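Trillinmont Open Day, or How I Spent 38 Pounds on Books I Had Gone to Look at for Nothing

The invitation said doors at ten, so by a quarter to there was already a queue down the side of the building, most of it holding tote bags from other publishers. Trillinmont opens up once a year, on 25th January this time, and if you read as much YA as I do you have probably got a shelf of their spines at home without ever having wondered where Ircombe is. It's two trains and a bus. The bus is the long bit.

We were split into groups of 14 and given stickers. Mine was green. Green went to editorial first, a long room above a carpet shop where the submissions pile is now a spreadsheet on a big screen. Torben Pfeiffer, who edits the teen list, scrolled through it for us with the names hidden. He scrolled for quite a while. A woman near the front asked how far into a manuscript he gets before he knows, and he said five pages, then looked at the faces of everyone in the room who had a manuscript and said sometimes more.

He was good on covers, though. He had all the rejected versions of Lulance up on the wall, and I can report that the book which made me cry on a coach was very nearly sold to us with a cartoon fox on it. There is no fox in Lulance. There was one in an early draft, apparently, and it had a lot of fans in the office.

After that came the Koubek reading. I should admit that I didn't get on with the first Koubek book – all that weather – but the new one, due in July, opens with two sisters who haven't spoken for a year being made to share a stall at a village fête, and I wanted to take the pages home. We were not allowed to take the pages home. I asked twice.

Lunch was on our own time, and then there was a panel on love triangles that ran well over. The case in favour was made with more feeling than the case against. I sat behind a pillar and agreed with whoever was talking.

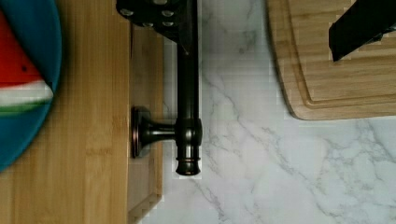 Watermelon on a blue plate.

The shop was the last stop, as shops always are. Everything was a bit cheaper than usual, a pricing policy I fell for completely. I came away with four paperbacks, one of which I already own in a different cover, and a proof of something about a lighthouse that I'll review here once I've finished it.

If you go next year, book the early slot and sit on the left in the reading room. The bus back is every hour, and I missed it by a minute.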